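## 3. Puesta en marcha del deshumidificador Plutent

Antes de enchufar nada, busque con calma el sitio donde va a vivir el aparato, que luego da mucha pereza moverlo con el depósito lleno.
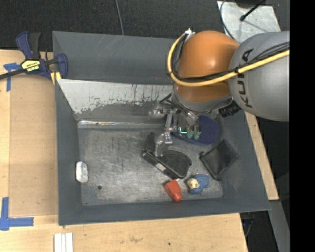 Gunvor Strand nos escribió después de leer la primera edición de esta guía para pedir que insistiéramos en la manguera: en su sótano la dejó con una curva hacia arriba y el agua volvía al depósito. Tiene toda la razón, y por eso el paso 4 es ahora más largo.

1. Coloque el deshumidificador de pie, sobre suelo firme, y déjelo reposar 11 horas si ha viajado tumbado.
2. Separe la rejilla trasera de la pared 26 cm como mínimo (las cortinas también cuentan como pared, aunque parezcan inofensivas).
3. Saque el depósito tirando con las dos manos, retire la cinta de transporte del flotador y vuelva a meterlo hasta oír el clic.
4. Si prefiere el desagüe continuo, enrosque la manguera a la salida inferior y llévela siempre cuesta abajo, sin bucles ni pellizcos, hasta el sumidero.
5. Enchufe el aparato, pulse **Inicio** y elija la humedad deseada.

> **Nota:** durante los primeros 15 minutos el ventilador sopla aire tibio. Es normal, no hace falta que nos llame, aunque siempre nos alegra saludar.

> **Precaución:** no use alargadores enrollados ni incline el aparato con agua dentro.

El filtro se lava cada 500 horas de uso; el procedimiento está en la sección 5.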